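To: Flondby Collections List
From: Pirjo Jääskeläinen
Date: February 24, 2019
Subject: Re: Storage boxes for the button collection

Kauko Heinonen wrote:
> The Skakosville branch has asked whether small items may
> remain in paper envelopes until the move in March. We hold
> 266 of them and would prefer not to repack twice.

Dear colleagues,

Envelopes may remain in use for duplicates only. All catalogued buttons and clasps are to be transferred to divided boxes with lids before the move. Each branch should submit its request to Mr. Valentini at the Arnow office – please state the number of boxes required and the shelf depth.

The preferred type is a shallow box with a pale opaque base and a clear lid, so that the contents may be checked without opening it.

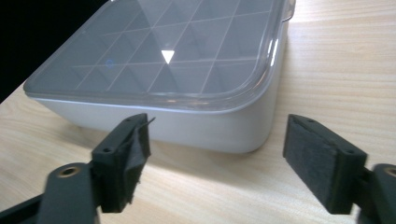
Labels are to be placed on the base and never on the lid. Compartments should hold one catalog number each, beginning with 761 for Skakosville.

Respectfully,
Pirjo Jääskeläinen
Collections Office

Comments (2)

Aarne Riihimäki: Are the dividers removable? Our larger clasps need a double space.

Xóchitl Xolalpa: We would like 20 for the Nieminen room, please.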